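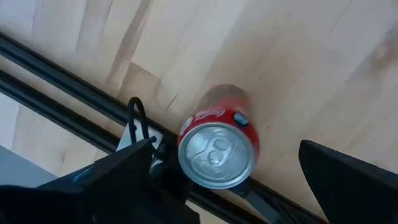

Figure 1. Aluminum beverage can on its side, strip wood floor.

Packaging and Interior Materials
Unit 8: The two-piece can and the floor it lands on
Course handout, Wornwood Technical College

Reading for this unit: course reader, section 22, all of it. Bring a ruler and the density table from Unit 3.

8.1 Scope

This unit treats two ordinary materials together: thin aluminum sheet formed into a drinks can, and hardwood laid as strip flooring. They are paired because the lab exercise at the end uses both. Coatings and printing inks are covered in Unit 9 and are mentioned only in passing.

8.2 Parts of the can

The standard drinks can is called two-piece because the side wall and the bottom are one part and the lid is the other. The pull tab and its rivet are counted with the lid.

Body. A disk is punched from coil and drawn into a shallow cup. The cup is then pushed through a series of rings that thin and lengthen the wall. The bottom keeps most of the original sheet thickness and is domed inward to resist internal pressure. The open end is trimmed, printed, coated inside, and necked down to a smaller diameter.

Lid. The lid is stamped from a harder alloy than the body, usually with more magnesium. It is thicker than the wall. It stays flat under load only because of its stiffness and the channel pressed around its edge.

Tab. The tab is a lever held by a rivet formed out of the lid metal itself. No hole is made for the rivet. When the ring end is lifted, the nose presses on a scored panel and the score tears.

Double seam. The edge of the lid is curled over the flange of the body and the two are rolled flat together, with a thin bead of compound between them. In Figure 1 the seam area is the bright ring around the lid. Note how it reflects more than the brushed surface inside it.

8.3 Surface finish

Bare aluminum on the lid and printed aluminum on the body look like different materials. The metal under both is closely related. On the can in the figure the lid is silver and the body is red, with "Coca-Cola" in white script just behind the rim. Lettering on a curved wall is foreshortened toward the sides, so label designers repeat or enlarge the main name to keep it readable from more than one direction.

Ink is applied while the can body turns against a printing blanket. A clear varnish goes over it. The varnish protects the ink and lets cans slide past each other on the filling line.

8.4 Behavior on its side

An upright can carries vertical load well. The wall is a thin cylinder in compression and fails by buckling, often starting at a dent. A can on its side is a different case. The load from a hand or a foot now bends the wall inward across its diameter, and the wall has little stiffness in that direction unless the can is sealed and under pressure.

Contact with a flat floor is close to a line along the straight part of the body. The necked end and the tapered bottom do not touch. Rolling resistance is low, and a small slope is enough to start movement. Expect a partly filled can to roll unevenly - the liquid lags behind the wall and takes up energy.

8.5 The floor

Pale strip floors are commonly beech, birch, or maple. All three are diffuse-porous woods and are hard to tell apart from a distance. The floor in Figure 1 is a pale hardwood, likely beech or birch. Do not name a species from a photograph in your lab report. Write "pale hardwood, species not confirmed."

Points to record for any strip floor:
Strip width, measured across five strips and divided
Direction of grain relative to the window wall
Seams, open or closed
Knots, cracks, and filled areas
Variation in tone between neighboring strips

The floor shown has narrow strips with visible seams, lighter and darker bands, and a few thin dark cracks and knots. Tone near a window or lamp will read paler than it is. Check color at two places before writing it down.

Hardwood dents under a point load. The rim of a full can dropped from table height can leave a short curved mark. The side wall normally leaves none, as the can dents first.

8.6 Lab exercise

Work in pairs. Each pair takes one empty can and one floor sample, Kerkow or Caldeira type, from rack 19. Drudex putty is supplied for holding the can at the start line.

1. Measure can diameter at the wall and at the lid.
2. Place the can on its side, across the grain. Raise one end of the sample until the can rolls. Record the angle.
3. Repeat along the grain.
4. Repeat steps 2 and 3 with the can half full of water, tab opening taped.

Report angles to the nearest half degree. Wipe up spills before they reach the seams. Reports go in box 986, one per pair, with both signatures on the cover sheet.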